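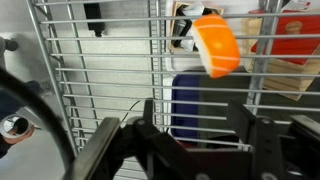
Cell layout and upkeep

The Wragg cell is a robot workstation at Wiritz in which arms with black grippers handle toy objects on a wire shelf. Poppy Sugden wrote its setup procedure.

Cables are left in wide loops near the wrist – a tight run pulls at the connectors. Clips are checked every 60 hours, and finger screws at the same time.

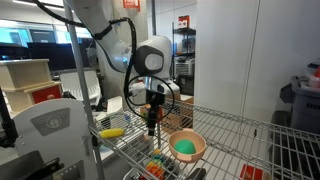 Gripper above the wire shelf, with a bowl and green ball to its right.

Shelf height is measured again after any post is moved. The stored value is 1215 mm.

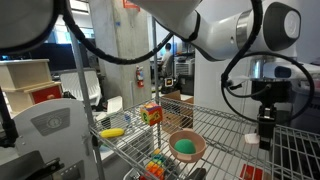

When is the wrist camera recalibrated?
After every gripper change, and each August during the annual service.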